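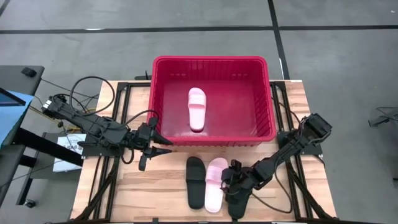
Tistora Indoor Slide: review after one term of use in halls of residence

Reviewed by the Household Goods Panel, Jorkonow Residential Services
Published 2019-07-27

The Panel was asked to assess low-cost footwear for shared bathrooms and corridors. The Tistora Indoor Slide was issued to residents of Brodo House in April and worn daily on tiled, vinyl and carpeted floors. Residents returned written comments at the end of the term, and the Panel examined the returned pairs.

Fit. The slide is sold in whole sizes only. Residents who normally take a half size were advised to choose the larger, and most found this satisfactory. The foot opening is generous. Those with narrow feet reported that the heel lifted on stairs, and the Panel does not recommend the slide for buildings without a lift.

Comfort. The footbed is firm on first wear and softens within a fortnight. Several residents wished for more support under the arch. The strap caused no rubbing on bare feet, although it was judged tight over thick socks.

Grip. On dry floors the slide performed well. On wet tiles it was acceptable at a normal walking pace, but less secure when turning.

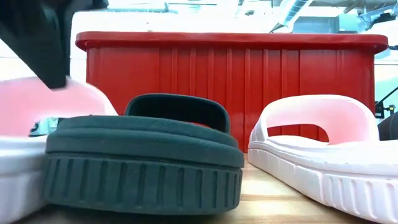 Noise was a more frequent cause of complaint than grip. The sole slaps on hard floors, and residents of ground-floor rooms could hear it late in the evening. Ní Mhurchú, the supplier of the slides previously issued at Brodo House, offers a quieter model at a higher price. The Panel would accept the extra cost for corridors next to bedrooms.

Cleaning. The makers advise lukewarm water and mild soap. Pairs washed in this way dried overnight. Pairs left on a radiator lost their shape, and the warning against direct heat should be printed on the packaging as well as on the leaflet.

Ordering. The slide is listed as item 681 in the standard range and item 701 in wide fitting. The minimum trade order of 1,000 pairs will be too large for most single sites, and joint purchasing should be considered. Delivery took 6 working days.

Rating: recommended for bathrooms, with reservations for stairs and for corridors at night. Wide fitting was not tested.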